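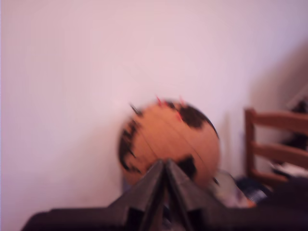 Globe with an orange-tan ocean surface and dark landmasses.

Cleaning and Maintaining a Desk Globe

Most damage to decorative globes comes from cleaning, so the less liquid used, the better. The notes below apply to printed paper globes with a varnish coat and to molded plastic globes. Antique globes and any globe with a gesso ground should go to a paper conservator.

Identify the surface first

Look for the gores, the tapered strips of printed map that run from pole to pole. If the seams can be felt with a fingernail, the map is paper over a shell. A plastic globe usually has one seam, at the equator, and gives a dull click when tapped. Paper globes may be varnished or bare. To test, touch a barely damp cotton swab to a spot near the south pole and wait 2 minutes. A spot that darkens is unsealed paper. Do not use any liquid on it.

Dark-printed globes in the antique style show dust sooner than pale blue ones. Pale globes show finger marks.

Dusting

Use a soft goat-hair brush or a clean makeup brush. Hold the globe still with the flat of the hand near the equator and brush from the north pole down. Turn it a little and repeat. Feather dusters snag on lifted gore edges. Microfiber is fine on plastic but catches on cracked varnish.

Dust collects in three places: the top cap, the gap behind the meridian arm, and the upper side of the base. A dry cotton swab reaches behind the arm.

Every second week is enough in a closed room. Near a window or a heating vent, dust weekly.

Washing (plastic and sound varnish only)

Mix 17 drops of mild dish soap into a quart of lukewarm water. Dip a lint-free cloth and wring until no more water comes out. Wipe one small area at a time and dry it with a second cloth before moving on. Keep the cloth off the equator seam and away from both poles, where water can run inside the shell.

Do not use glass cleaner, alcohol, vinegar or melamine sponges. Alcohol softens varnish and lifts some red and black inks. Melamine is an abrasive and leaves a flat patch that shows in side light.

The cloths used here were Werach 84, the low-nap type. Old T-shirt cotton with the hems cut off works equally well.

Ink and pencil marks

Pencil: white vinyl eraser, light strokes, along the gore and never across a seam.
Ballpoint on plastic: soap solution, repeated. Accept a faint line.
Ballpoint on paper: leave alone.
Sticker residue: a drop of vegetable oil on a swab, left 5 minutes, then the soap solution. Plastic only.

Loose or squeaking axis

A globe that drifts after it is set usually has a worn washer at the lower pin. Remove the top finial (most unscrew counterclockwise, some pull straight off), flex the arm outward slightly and lift the globe clear. Replace the washer with a nylon one of the same bore. Allongate sells a mixed packet that covers the common pin sizes.

For squeaks, rub a little candle wax on each pin. Oil creeps out over the map and leaves a halo that cannot be removed.

If the globe wobbles in the base, check the nut under the felt pad. Peel the felt back from one side, tighten the nut a quarter turn, test, and press the felt down again with white glue.

Placement

Keep the globe out of direct sun. Reds fade first, then yellows, and one side goes before the other if the globe is never turned. Lamp bulbs should be at least a foot away. Internally lit globes take an LED bulb at or below the wattage on the socket label.

For storage, wrap in acid-free tissue and box upright. Plastic wrap traps moisture. The Arruda hatbox, medium, fits a 12-inch globe off its stand, with the arm and base packed separately.

Page updated 23 Aug 2021
Filed under: Study and Office, Dusting, Small Repairs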